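**Thread: Wipes vs. spray and a rag for a bathroom that gets used hard**

**skinelby_wendy** wrote:

OK so I need opinions, and I know this crowd has them. We have a bathroom off the mudroom that gets used by everybody who walks in from the yard. Dark counter, white sink, and the dark counter shows every single thing that lands on it. Toothpaste, hard water, dog hair, you name it. I have been a wipes person for years. My sister-in-law came to stay in January and told me I was basically smearing dirt in circles and paying extra to do it, and now I can't stop thinking about it.

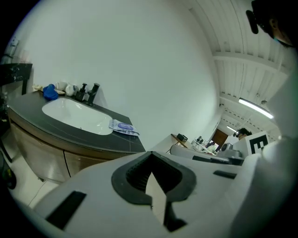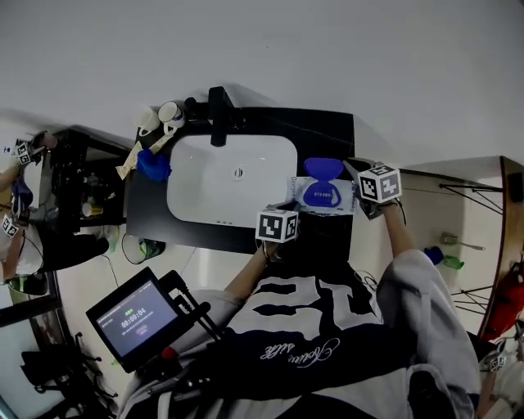 Anyway. I like wipes because I will grab one. If I have to go find the spray and a clean rag, it isn't happening on a weeknight. But I do get streaks on the counter, bad ones, and you can see them from the hallway when the light's on. Is it the wipes or is it me? And if I switch, what do you all use that doesn't take a whole shelf?

- Wendy Goodall

---

**naylor_c** wrote:

It's the wipes. Sorry!

Most of them leave something behind when they dry. On a white surface you never see it, on a black one you see nothing else. I fought this for two years in our place in Ustesham before I gave up and bought a stack of microfiber cloths. A drop of dish soap in a spray bottle of warm water, wipe, then go over it with a second dry cloth. The dry cloth is the whole trick. You could probably keep using wipes if you did the dry pass after, but then you're using a cloth anyway, so why buy the wipes?

Cyril

---

**phyllis.h** wrote:

I'm going to stick up for the wipes here. I have arthritis in both hands and wringing out a rag is not something I do for fun. A flip-top pack by the sink means my sink gets wiped. Before that it got wiped when company was coming, and we don't have much company.

Wendy, try using one wipe for the sink and a fresh one for the counter. I bet you're doing the sink first and then dragging all that soap scum across the counter with the same wipe. I did that for ages.

---

**skinelby_wendy** wrote:

@phyllis.h I feel very seen. Yes. Sink first, then the counter, then sometimes the light switch on my way out (don't judge me).

---

**shoaib_lashari** wrote:

Phyllis has it right about the order, but I'd go the other way around and start with the counter. Clean to dirty. Switches and door handle first, counter next, sink, faucet base last, and the toilet gets its own everything. I cleaned offices for five years and that was drilled into us from day one.

Couple of other things while I'm here:

- Read the back of the pack. If it says it kills germs, it will also say how long the surface has to stay wet. It's usually minutes. One quick swipe that dries right up is cleaning, and cleaning is fine, but it isn't disinfecting.
- If your counter is real stone, stay away from anything with vinegar or lemon in it. Laminate doesn't care so much.
- Don't flush them. I don't care what the label says.

---

**naylor_c** wrote:

"I don't care what the label says" - thank you. We had the line out to the street snaked last fall and the guy pulled out a rope of wipes as long as my arm. The bill was 391 dollars. My teenagers swore up and down it wasn't them. The dog, I guess.

---

**vvrabec** wrote:

I'll disagree with Shoaib a little. For a home bathroom I don't think the order matters nearly as much as people make out, as long as you swap to a clean side of the cloth. Fold it in quarters and you've got eight clean faces to work with. One cloth does the entire room and then it goes in the wash.

I also think the money part is being skipped over. I sat down and worked out what we were spending on wipes, paper towels and those little toilet pads for a house with three kids. I stopped adding when I got embarrassed. The cloths I bought are going on their fourth year and the only cost is a load of laundry I was running anyway.

Vojtěch

---

**phyllis.h** wrote:

Eight clean faces is lovely if you can fold and refold a wet cloth. Some of us can't! I'm not saying everybody should use wipes. I'm saying when people get on here and talk like it's a moral failing, it makes me want to go buy a case of them.

---

**vvrabec** wrote:

That's fair, and I didn't mean it that way. My mother uses wipes for the same reason and I buy them for her. I should have said "if your hands are good."

---

**shoaib_lashari** wrote:

@vvrabec the folding thing works, we did it too. But I've watched grown adults fold a cloth in quarters, do the toilet rim, and then refold it with the toilet side out. So I tell people to go by order and I sleep better.

---

**skinelby_wendy** wrote:

OK new question, because I went down a hole last night. Has anybody used the Flukier cloths? The woman at the hardware store pushed them pretty hard. She says you only need water and they don't streak on black. They aren't cheap and I've been burned by "only need water" before.

Also I checked and our counter is not stone, so I guess I can use vinegar if I want to. I hate the smell though. My husband says it's like living inside a salad.

---

**naylor_c** wrote:

I have two of the Flukiers. They're nice for mirrors and the faucet. On a counter with dried toothpaste I still need soap. I wouldn't buy a whole set, get one and see. And don't use fabric softener on it, it wrecks them. (Ask me how I know. My wife still brings it up.)

---

**mudroom_dad** wrote:

Long time reader, first post. We had the same streak problem and ours was hard water, nothing to do with wipes OR cloths. Tap water dries and leaves the minerals. I started filling the spray bottle with distilled from the grocery store and the streaks were gone the same day. A gallon lasts forever.

---

**skinelby_wendy** wrote:

@mudroom_dad oh that's interesting. Our water is awful. The kettle looks like the inside of a cave. But wipes don't have my tap water in them, so would that explain it?

---

**mudroom_dad** wrote:

Do you rinse after? Or is the counter already splashed when you go at it?

---

**skinelby_wendy** wrote:

...it's always splashed. There's a puddle behind the faucet pretty much from breakfast on.

---

**shoaib_lashari** wrote:

There you go. You're spreading hard water around with a wipe and letting it air dry. Dry it first with any old hand towel, then wipe, then dry again if you can stand to.

---

**phyllis.h** wrote:

Or keep the wipes and put a hand towel on a hook next to the sink. I have a Yeoman over-the-door rack that somebody gave me and I thought it was silly, and now I'd be lost without it. Towel on the bottom bar, nobody has to bend, and everybody who washes their hands gives the counter a quick swipe. Well, I do. My grandson drips his way to the kitchen.

---

**vvrabec** wrote:

I'd watch the puddle behind the faucet, by the way. If it's there every day even when the kids haven't been splashing, look under the sink with a flashlight. Ours turned out to be a slow leak at the base of the handle. The bottom of the cabinet had swelled up and the doors wouldn't close right. New cabinet, new faucet, and the plumber wanted 800 for a job I ended up doing myself over a weekend, with a lot of bad language.

---

**naylor_c** wrote:

Seconding the flashlight. Feel around with a dry paper towel too, you'll find a drip faster that way than by looking.

---

**skinelby_wendy** wrote:

Well now I'm scared to look under there. It's where I keep everything I don't want to deal with, including a curling iron from high school.

Plan for Sunday, then: empty the cabinet, check for drips, hook on the wall for a towel, and I'm getting ONE Flukier cloth to try on the mirror. Wipes are staying. I'll do the light switch first from now on, Shoaib, I promise. And a gallon of distilled for the spray bottle, when I find the spray bottle.

---

**shoaib_lashari** wrote:

Label the bottle once you fill it. Marker on a piece of tape is fine.

---

**skinelby_wendy** wrote:

Update for anyone who cares: cabinet is dry! The puddle is my youngest, who washes his hands like he's putting out a fire. Dried the counter before I used the wipe, and dried it after, and it's a lot better. Still a few streaks over by the wall where I got lazy. Haven't tried the distilled yet, the store was out.

Phyllis, is your rack the kind with the foam on the hooks or plain metal? My door is painted and it scratches if you look at it.

---

**phyllis.h** wrote:

Foam. One of the pads fell off and I stuck a bit of felt on there, and it's been fine.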